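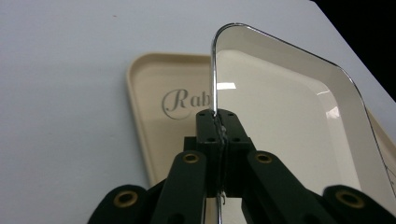
6월 28일 작업 노트: 핸드헬드 그리퍼, 금속봉 미끄러짐 건

마지막 수정: 6월 28일, 저녁에 그립력 표 추가

드디어 재현됐다! 5월부터 가끔씩 나오다가 로그만 보면 멀쩡하던 그 미끄러짐. 오늘 오후에 같은 세션에서 7번 나왔고, 그중 3번은 봉이 완전히 빠져서 트레이 쪽으로 떨어졌다. 기분이 너무 좋아서 점심 먹다 만 것도 잊고 계속 돌렸다.

대상물은 끝이 갈고리처럼 둥글게 휜 크롬 봉. Trindov 과제 물체 목록에서 제일 얄미운 놈이다. 가늘고 매끈하고 반짝이고, 무게중심은 휜 쪽으로 치우쳐 있다. 가운데 이음선에 봉을 세로로 물리고 들어 올리는 동작까지는 괜찮다. 문제는 그다음에 손목을 돌릴 때다. 휜 끝이 옆으로 돌아가려고 하면서 봉이 핑거 블록 사이에서 축 방향으로 돈다. 조금 돌고 나면 마찰이 확 줄어드는지 그대로 아래로 흘러내린다.

지금까지 우리는 그립력이 모자라다고만 생각했다. 그래서 Mistum 쪽 컨트롤러에서 닫힘 명령값을 계속 올려 왔는데, 오늘 값을 보면 얘기가 다르다.

명령값 660: 들어 올리기 성공, 회전하면 미끄러짐
명령값 3000: 들어 올리기 성공, 회전하면 역시 미끄러짐. 링크에서 삐걱 소리

세게 쥐어도 똑같이 돈다! 이게 오늘의 수확이다. 원인은 힘보다 접촉면 쪽에 있는 것 같다. 맞닿는 면이 둘 다 평평해서 둥근 봉과는 가는 선으로만 닿고, 이음선을 따라 있는 거친 띠도 높이가 고르지 않다. 손톱으로 긁어 보면 위쪽은 까끌까끌한데 아래로 갈수록 맨들맨들하다. 봉이 위쪽만 잡힌 채 아래쪽은 놀고 있었다면 회전에 약한 것도 설명이 된다. 아직 가설이다. 감압지로 찍어 봐야 확실해진다.

안전 쪽으로 적어 둘 것. 3000으로 올린 상태에서 봉이 튀듯이 빠진 적이 한 번 있다. 떨어진 곳이 흰 트레이 안이라 다친 사람도 없고 망가진 것도 없었지만, 그때 나는 얼굴을 꽤 가까이 대고 이음선을 들여다보고 있었다. 보안경은 쓰고 있었다. 휜 끝이 눈높이로 오는 자세는 앞으로 금지. 닫힘 명령값도 원인이 정리될 때까지 660을 넘기지 말 것. Marti 스크립트의 기본 상한을 이미 바꿔 놨으니, 갑자기 힘이 약해졌다고 놀라지 말고 설정 파일부터 보시길.

헷갈렸던 것 하나. 처음에는 링크 구멍의 황동색 그로밋이 헐거워서 팔이 벌어지는 줄 알았다. 봉 없이 닫아 놓고 흔들어 봤는데 양쪽 모두 유격이 느껴지지 않았다. 블록 윗면 나사도 다시 조여 봤지만 거의 돌아가지 않았다. 그러니 이쪽은 일단 용의선상에서 제외. 삐걱 소리는 따로 봐야 한다. 아마 과부하 때문일 텐데, 플라스틱 링크에 금이 가기 시작하는 소리라면 곤란하다. 밝은 데서 링크를 돌려 가며 봤을 때 눈에 띄는 금은 없었다.

로그에 안 잡힌 이유도 알았다. Skutness 기록기는 핑거 간격이 변할 때만 이벤트를 남긴다. 봉이 제자리에서 도는 동안 간격은 그대로다. 완전히 빠져야 그제야 간격이 줄면서 한 줄 찍힌다. 5월 기록에서 "정상 파지"로 분류된 것들 중에도 안에서 돌고 있던 게 꽤 있을 것 같다. 영상으로 다시 봐야 하는데 휜 끝 방향만 따라가면 되니까 생각보다 금방 끝날지도 모르겠다. 이 작업 은근히 기대된다.

해볼 것
- 감압지로 접촉면 찍기 (위아래 차이 확인)
- 거친 띠 떼어내고 얇은 실리콘 시트로 교체
- 핑거 블록 안쪽에 얕은 V홈 낸 버전 출력. 홈이 있으면 평평한 물체를 잡을 때 손해니까 둘 다 비교
- 기록기에 회전 감지 조건 추가, 안 되면 영상 라벨로라도
- 링크 새것으로 한 벌 준비

V홈은 오늘 밤에 출력 걸어 놓고 간다. 서포트 제거할 때 홈 안쪽 긁지 않게 조심할 것. 지난번에 그걸로 하나 버렸다.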